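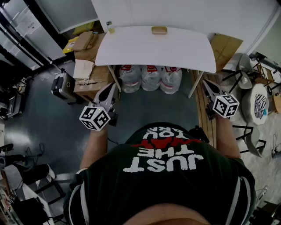 JUST THE YOU ARE, white on very dark green.

May 29, 2025

So I finally did the T-shirt drawer. Drawers, plural. And the bin under the bed, and the bag in the hall closet that I'd been calling "donations" since December and then quietly taking things back out of.

I love a T-shirt with words on it. Always have! My mother thinks a shirt with writing is pajamas, and maybe that's where it started, because there is no quicker way to get a fourteen-year-old to wear something to church. I had a yellow one that said PICKLE FESTIVAL from a festival I never went to (thrift store, Ostden, the one that used to be next to the bank) and I wore it until you could read a newspaper through it.

What I like best are the ones that don't quite say anything. Slogans where you understand every word and still couldn't tell a stranger what the shirt wants from them. Band shirts come with homework, somebody will always ask you to name a song, and the joke ones are only funny until lunch. But a good bit of nonsense in big letters you can wear for years and it never gets old, since it never meant anything to begin with.

Anyway, the drawers. I dumped everything on the bed, which I'd read you're supposed to do, and then I had nowhere to sit, so I did the sorting standing up and got cranky much faster than I'd planned. Keep, give away, sell. I got through the first drawer in one go and then found the Skandora shirt.

If you weren't in Ostden back then you won't know Skandora, and that's fine, they played to the same few people every time and I was one of them. The shirt is gray. It was black. The neck has gone all wavy like lasagna and there's a bleach spot over the K. I have not put it on in at least 7 years and I stood there holding it like it was a kitten. It went back in the drawer, obviously.

I called Erlinda Saludo for moral support, because she moved apartments last year and got rid of nearly everything she owned and was very smug about it. She asked me if I'd buy it again today. I said yes. She said for how much, and I said 800 dollars, and she said okay, you're not ready, and hung up on me. (She called back. We talked for an hour and mostly about her sister.)

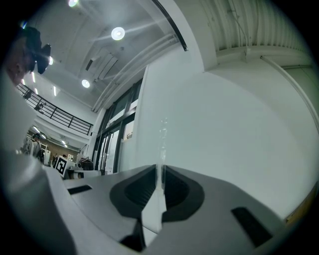
Clear thing, white wall. Good luck.

Okay, storage, which is the part a couple of you asked about after my last post. I am off clear plastic bins. I know! I was the one who told everybody to get them! The idea was that I'd see what was inside and never have to label anything, and what I got was a stack in the closet that looks messy all the time, because you can see what's inside. A pile of shirts behind plastic is still a pile of shirts. Plus the lids crack if you look at them wrong, and then you own a clear tub and half a lid.

What I've switched to is folding them the skinny way and standing them up in the drawer like file folders. You lay the shirt face down, bring the sides in, fold it in half, then in thirds, and it should stand on its own. Mine lean. The old thin ones won't stand at all and have to be tucked between two sturdier ones for support, like people coming home from a party. But I can see all the words now, or at least the top inch of all the words, and I've already worn two shirts this week that I'd forgotten I had.

For the selling pile I tried Prindel, and I'm sort of on the fence. Taking the photos is fun for the first three shirts. Then somebody messages to ask for the armpit-to-armpit measurement, and then somebody else wants to know if it's "true vintage," and I bought it at a gas station, so, no? I sold one. It went to a woman on Godinho Street, which I can practically see from my kitchen, and I still had to mail it because I'd already paid for the label. I should have just walked it over in my slippers.

The rest are going to the church sale, including a perfectly nice striped one I bought in the wrong size twice. I mean I bought it, it was too small, I forgot, and I bought it again.

Still to do: sweatshirts. I opened that drawer, saw how hard it was to open, and pushed it shut with my hip. Maybe when the weather's cooler and I don't break a sweat just touching fleece.

If you've got a shirt you can't get rid of, tell me what it says in the comments, please, exact wording. And if anyone still has the other Skandora shirt, the one with the bird on the back, I'm a medium and I'm serious about the 800 dollars (I'm not, but I'd go to forty).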